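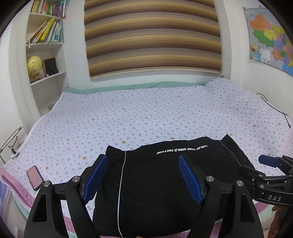 *A black piece of clothing laid out on a sprigged quilt.*

# Why Do Dark Clothes Feel Hotter in the Sun?

When I was nine I had a black T-shirt with a comet on it, and I wore it everywhere. I wore it to the lake at Clelten in the middle of summer, and by lunchtime my back felt like a pancake griddle. My cousin had on a white shirt and was perfectly happy. Same sun, same beach, same sandwiches! I was pretty annoyed about it, and I wanted to know why.

So let's find out.

## Light is carrying something

Sunlight looks like plain brightness, but it carries energy. It leaves the sun, crosses a huge stretch of empty space, and gets to us in a bit more than eight minutes. Then it bumps into things -- a roof, a dog, your knees.

When light hits something, part of it bounces off. Scientists say it is **reflected**. Part of it gets soaked up, and the word for that is **absorbed**. (With some things, like window glass, a lot of it goes straight through.)

The light that bounces off is the light you see. A red mitten bounces mostly red light to your eyes and soaks up most of the rest. A white sock bounces back nearly all the colors mixed together, and that mixture looks white. And black cloth? It soaks up nearly all of them, so very little light gets to your eye.

## Where does the soaked-up light go?

It can't just disappear. Energy never does. When cloth absorbs light, the tiny bits that make up the cloth start to jiggle faster, and faster jiggling is what heat is. So my comet shirt was collecting sunshine all morning and turning it into warmth, right there on my back.

My cousin's shirt was sending most of its sunshine away again. No wonder she got to be so smug.

## Try it yourself

You need two glasses that match, some water, a sheet of black paper, a sheet of white paper, tape, and a thermometer that's safe to put in water. Pick a sunny day.

1. Wrap one glass in black paper and the other in white. Tape them shut.
2. Pour the same amount of cold tap water into each one.
3. Write down the temperature of both.
4. Stand them side by side in full sun, and go do something else for an hour.
5. Measure again.

I did this on my back step with water that started at 13 degrees Celsius. When I came back, the black glass was up to 23. The white one had warmed up too, but it was 3 degrees behind. Your numbers will be different from mine, and that's fine! Wind and clouds and the size of your glass all change things.

Now do it again in the shade. What do you think will happen to the difference? Make a guess before you look.

## But wait, what about people in the desert?

Good question, and it's one I argued over for a whole afternoon once. In some very hot deserts, people wear long, loose, dark robes. Shouldn't they be roasting?

The outside of a dark robe does get hotter than a white one. But if the robe is loose and thick enough, a lot of that heat never gets to your skin. Air moves around underneath as you walk, and it carries heat away and helps your sweat dry. My comet shirt was tight and thin, so the heat had almost no distance to travel.

## Animals do it too

Lizards often sit in the sun in the morning to warm up, and some kinds can turn their skin darker while they're chilly. Once they're warm enough, they go pale again. I would have loved that at the lake.

Polar bears are a funny one. Their fur looks white, but each long hair has no color in it at all, and the skin underneath is black!

## Words to keep

**Absorb:** to soak up.

**Reflect:** to bounce back.

**Energy:** what it takes to move something, heat it, or light it up.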